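Most advice on cleaning a fabric sofa begins with something you are supposed to buy. I have tried a fair amount of it over the years, and my view is that most of the work gets done by a vacuum, a white cloth and patience. The rest is mostly perfume.

## Find the tag first

Look under the seat cushions or along the bottom of the base for a care tag. It will usually carry one of these codes:

- **W** – water-based cleaners are fine
- **S** – solvent only, keep water away
- **WS** – either one
- **X** – vacuum only

If you find an X, stop here and call a professional. Articles that tell you a "gentle" homemade spray is safe on everything haven't met an X fabric. The steps below are for W and WS. 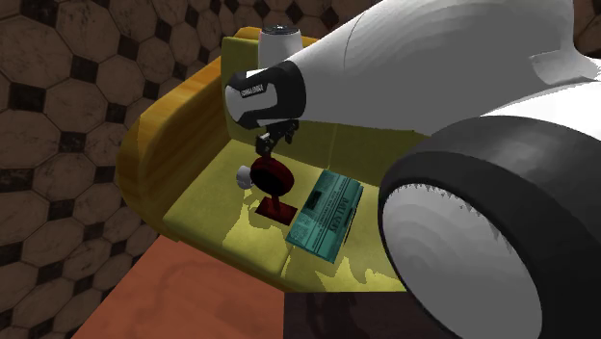 **Dilruba Bandara**
*Home care writer, Orkside*

## Vacuum longer than you want to

Use the upholstery tool and go over each section in two directions. Do the crevices with the narrow tool. If you skip this and go straight to wet cleaning, the dust turns to mud and you rub it in. I have done this. It took me a whole evening in February to undo.

Baking soda gets recommended at this point. It may help a little with smells. I doubt it does anything for dirt, and the fine powder can be hard on a vacuum filter, so I leave it out.

## Test a hidden spot

Mix 3 drops of clear dish soap into a cup of lukewarm water. Dab it somewhere out of sight, such as the back near the floor, and let it dry fully. "It looked fine after a minute" isn't a test. Rings show up when the fabric dries.

## Clean the stain

1. Dip a white cloth in the mix and wring it out hard.
2. Blot from the outside of the stain toward the middle.
3. Switch to a clean part of the cloth as soon as color comes off on it.
4. Go over the spot with a second cloth dampened in plain water.
5. Press with a dry towel.

Repeat up to six times. If the stain hasn't changed by then, more soap won't help, and too much of it leaves a film that picks up new dirt.

Kai-wen Au, who edits these pages, swears by club soda. We tried it next to tap water on the same coffee stain and neither of us could tell the two sides apart. He still buys it.

## Drying

Point a fan across the fabric and stand loose cushions on their edges. Don't use a hair dryer on high – heat can set what's left of the stain. Stay off the sofa until it feels dry when you press down firmly, and give thick foam overnight.

As for stain-guard sprays, I'd want to see one work on my own fabric before paying for it. If you do use one, test it the same way, in the same hidden spot.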